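Home | Guides | Equipment Planning | Forms | Contact

Planning and Budgeting for a Robot Purchase

Departments requesting a robot with arms and hands must complete the steps below before a purchase order is raised. Requests for the next budget year close in April.

Step 1. List the work and the desk space

Write down each task the robot will be asked to do and the objects it will handle. Small, flat items such as printed cards should be listed separately from boxes and devices. Include the furniture, power outlets and cabling at the work position, and state whether staff will be seated there while the robot is in use.
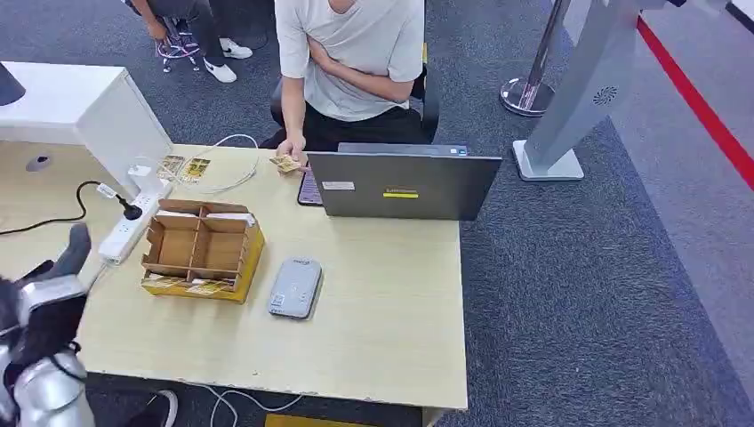

Step 2. Obtain two quotations

Ask each supplier to price the arm, the hands, delivery and training as separate lines. Trasell and Havlíček both quote in this format. Spare finger segments are to be shown per unit; the current planning figure is $230 each. Allow 18 hours of operator training at $67 per hour.

Step 3. Measure and mark the floor

Record the clear floor area and the type of floor covering. Where machines will share a room, mark a separate area for each with floor tape and enter the dimensions on the site form. Tape, signs and cable covers are charged to the requesting department. 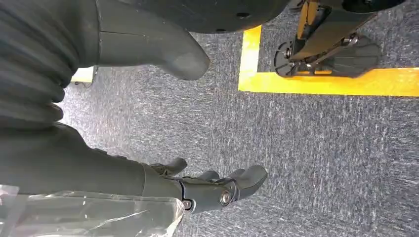

The site form also asks for the route from the loading door to the work area, including the narrowest doorway. Severin Wieser will review the measurements and return any form that is incomplete.

Step 4. Set the annual allowance

Enter $765 per year for consumables and minor repairs. Service contracts are entered on their own line. Send the finished package to Yiran Du, Equipment Planning.

Shares 18 | Comments 0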